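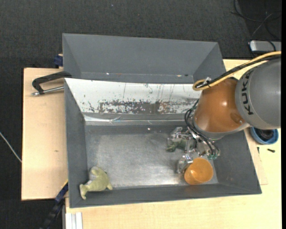
Start with the bins. I know everyone wants to talk about the arm first, but when I priced up my own little pick-and-place bench I'd spent nearly 2,000 dollars on other stuff before I even got to it, and most of that came from not planning the table properly.

So, my tips for anyone budgeting one for the workshop:

Get metal bins if you can stretch to it, and put a line in the budget for repainting. Paint chips. Sloped walls are worth paying for too, as a cup or a soft toy that ends up hard against a straight side is a pain to get fingers around.

Clamp everything! I bought 4 clamps from Wamell and wished I'd bought more.

Allow extra for cables and hoses. My first quote from Ukstead left them off completely, and the revised one came in at $1,424 for the gripper, hoses and fittings together. Ask for it itemised. Simin Kiani went through mine with a pen and got another 40 bucks off the freight, bless her.

Keep a bowl on the bench for odds and ends (mine's an old cereal bowl), and try your test objects from the op shop before you buy a fancy set. Cups and plush toys are dirt cheap and behave nothing like each other when you grab them.

Oh, and measure your doorway. I'm waiting till July for a narrower table.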